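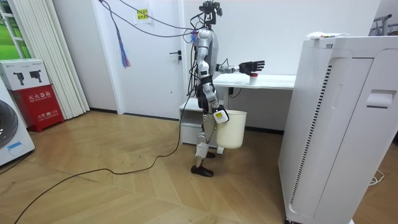 3. Setup and upkeep of the household cell

3.1 Room and layout

All of the work reported in this paper was done in one room, which we call the Rikau cell after the project that paid for it. The room is fitted out like part of a home, with a desk, a low cabinet and a front-loading washing machine, so that the robot works among objects of ordinary size and at ordinary heights. The furniture is not bolted down. At the start of each session the operator checks the desk against two strips of tape on the wall behind it and moves it back if it has drifted. Early on we allowed a drift of 5 mm. We later found that the arm planner coped with more than that, but the balance controller did worse when the robot had to lean toward a desk it expected to be nearer, so the limit was kept.

The floor is wood, laid in a herringbone-style pattern. It is pleasant to walk on and a little slippery for the robot. Poul Mogensen measured the grip of the feet at several spots and found no difference along or across the planks, but a clear difference between a swept floor and one left for a few days. Sweeping is now the first line of the start-up list.

3.2 The robot and its supply line

The robot is a full-size humanoid with silver shell panels over dark gray and black actuators at the shoulders, elbows, hips and knees. It carries a sensor head with camera modules. Power and network come in by cable from above, entering at the head. We chose a cable over batteries for two reasons. Sessions run long, and the joint temperatures we wanted to log depend on a steady supply voltage, which the battery pack did not give us in its last third of charge.

The overhead line took more of our time than any other part of the cell. In the first layout it hung in one straight drop from the ceiling. This was tidy, but each time the robot turned toward the desk the drop went tight and pulled the head back. The pull was small. It showed up as a slow lean in the ankle torque logs and was first taken for a fault in the left ankle, which was changed without effect. Svend Bech found the real cause by unplugging the line and holding it up by hand while the robot repeated the turn.

The present layout lets the cables hang in loose arcs, with enough slack for the robot to reach any working position without load on the head (Figure 1). The slack has its own cost. A loose line swings, and the swing reaches the head cameras as a faint shake for a few seconds after each turn. We deal with this in software by waiting before the first image is taken for grasping. A set of spring reels was tried and taken down again; the reels kept a steady upward pull that was worse for balance than the swing.

Figure 1. The cell during a two-handed task. One arm holds a bucket by the rim while the other reaches toward a cup on the desk. The cables from the sensor head run in loose arcs overhead.

3.3 Hands and holding loads

Each arm can be fitted with a choice of end tools. The tool mounts are the same on both sides, and the change takes one person with a hex key. After a change the wrist must be zeroed again, and the joint must be turned slowly through its full range once with the motors off so that the finger cables seat in their guides. Skipping this step gave us most of our finger faults in the first weeks. The fault shows as one finger closing late, and it is easy to mistake for a weak motor.

The multi-fingered hand is used for small items such as cups. For these the planner brings the hand in at desk height with the palm turned down and the fingers partly open, stops short, and takes a fresh set of images before it moves in. The stop was added by Petronella Gumede after the hand knocked over a number of cups. She also lowered the forearm speed over the last part of the reach. The change slows each grasp, and we accepted that.

Holding a bucket on the other side at the same time is a harder test than it looks, even when the bucket is empty. It hangs beside the thigh and knee, and when the legs move it can touch the shell. The first touch is harmless. If the robot then steps, the bucket bounces, the wrist sensor reads the bounce as a shift in load, and the arm controller tries to correct it. We saw this build up into a steady rocking on 2 occasions, and both times the operator pressed the stop. The fix was to widen the dead band on the wrist sensor whenever that arm is told to hold and not move. Kaj Stougaard set the new band by trial, starting wide and closing it until the rocking came back, then opening it again by half.

Both tools and spare tools carry labels. The label gives the tool number, the date of the last check and the initials of the person who did it. We started with paper labels, which came off in use. Cloth tape lasted longer.

3.4 Daily checks

The start-up list was written by Gunhild Blöndal and has been changed many times. In its present form it reads:

Sweep the floor and check the desk against the wall marks.
Walk the overhead line from ceiling to head and look for kinks or rubbed spots.
Lay the floor cable clear of the planned foot positions.
Check that the door is closed.
Power the head first, wait for images from all cameras, then power the joints.
Run the slow warm-up, hips and knees first.
Open and close each hand with nothing in it.

The order of the power steps matters. If the joints come up first, the head computer starts under a lower voltage for a moment and one camera may fail to register. The robot will still stand and walk, and the missing camera is only noticed when a grasp fails. We lost most of an afternoon to this before the order was fixed in the list.

The floor cable deserves a note. It runs loose on the wood, and we have kept it loose on purpose. A cable cover was tried, but its edge was high enough to catch the toe of the foot, and the robot's step height would have had to be raised for the whole session. A loose cable can be nudged aside. The foot planner treats it as a forbidden strip, drawn by hand on the floor map at the start of the session and drawn again if the cable is moved.

3.5 Faults and repairs

During the reporting period the cell logged 1181 task attempts. The log holds one line for each attempt, with the task, the tools fitted, the result and a free text field. Faults that stopped a session were also written up on a separate sheet with the part number and the repair. Most were in three places: the finger cables, the connector where the overhead line meets the head, and the right knee.

The head connector was the easiest to put right. The original plug was held by friction alone and worked loose as the line swung. It was swapped for a locking plug from Lauritsen with a short rubber sleeve over the joint. The sleeve spreads the bend over a greater length, and we have not had to remake the connection since. Anyone building a similar cell should start with a locking plug.

The knee took longer. The robot began to stand with the right knee a little more bent than the left, and the knee motor ran warm. We checked the zero position, then the encoder, then the drive belt, all of which were in order. The cause was a bearing that had started to bind near the straight end of its range. It was hard to find because the joint moved freely over the part of the range used in walking, and only bound in the part used in standing. The bearing was replaced on June 10, 2019, at attempt 666 in the log. All balance results in Section 4 are given separately for the attempts before and after that repair.

The shell panels have to come off for most leg repairs. They are held by small screws of two lengths, and a long screw in a short hole will press on the cable behind it. We now keep the screws on a printed outline of the leg while the panels are off. The glossy surface marks easily, which has no effect on function, but deep scratches caught the light and upset the body tracker until they were rubbed down.

3.6 Operator time

One operator can run the cell, but we used two for any task in which the robot carried a load while reaching. The second person stands outside the reach of both arms, with a stop button in hand, and watches the legs. The first person watches the hands and the screen. With a single operator, attention went to the grasp, and a foot coming close to the floor cable was seen late.

New operators were given the cell in stages. They first did the start-up list beside someone who knew it, then ran standing tasks, then walking tasks, and only after that tasks with a load. The Plekine control software has a setting that locks out walking, and we left it on for anyone who had not finished the second stage. Tool changes were taught early, as they are simple and give a good feel for how the wrist should move when it is healthy.

Time spent on upkeep fell over the period, mostly through the changes to the overhead line and the head plug. Finger cables are still the main cost. The Skasero hand uses a thin steel cable that frays where it passes the second guide, and a rounder guide has been drawn but was not fitted in time for the work described here.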